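Search the list archive

To: Burine Toy Library list
Date: June 27, 2025
Subject: Re: Sorting the big bricks before the move to Stevgate

Thanks for all the replies, I've read every one (even the very long one about lids!) and I'll try to answer the main bits in one go.

> Can somebody please decide whether the bricks get sorted by colour or
> by set? At Burine we had them by set and I spent every October
> hunting for missing bits. Also, are we still paying for the shelves
> out of the Hsu grant, or has that gone?

1. Colour or set

Colour, please. I know the sets look lovely in their boxes but they never come back complete, and little ones don't mind a jot. Big bricks in red, blue and green all go in together on loan day and it's so much quicker to check them back in.

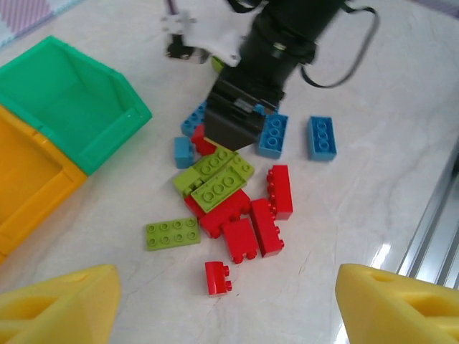
2. Bins

Open ones, side by side, no lids. Sorry to the lid fans. I've had three kinds of lid in my kitchen and my youngest sat on two of them. A bin for each colour and that's your lot – if it's a colour we haven't got a bin for, pop it on the windowsill and I'll have a think.

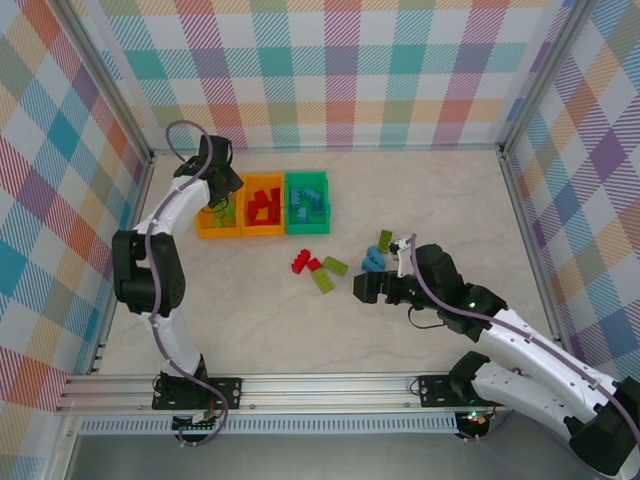

Toy Library Round-up, No. 147

I've pinched the next bit from the round-up for anyone who doesn't get it. The Hsu grant hasn't gone, hurrah! We have £1,795 left, and the shelves at Stevgate come out of that. The quote from Uvitz was a good bit lower than I feared, and they'll deliver, though only to the front door, so we need strong arms for the stairs.

3. Tables

We're keeping the marbled tops. A few of you wanted plain white but I like a bit of pattern, and I'm the one who wipes them down.
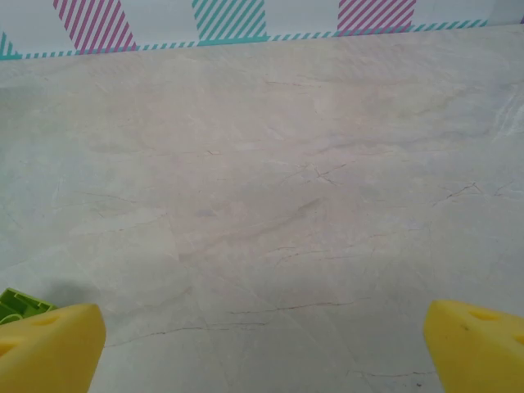 Marbled top, with the dark veining

On to the lending cards. We've got about 141 families on the books now and half the cards are in my handwriting, so if yours says something rude it's probably just your surname. Please check yours next time you're in. 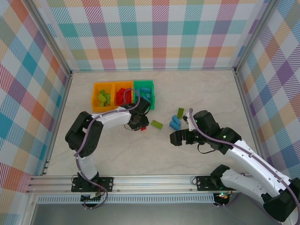

Plaid panels on three sides, bins towards the back

Last thing, the kettle at Stevgate trips the lights if the heater's on. One or the other till it's fixed! And whoever borrowed the wooden train in October, could we have it back?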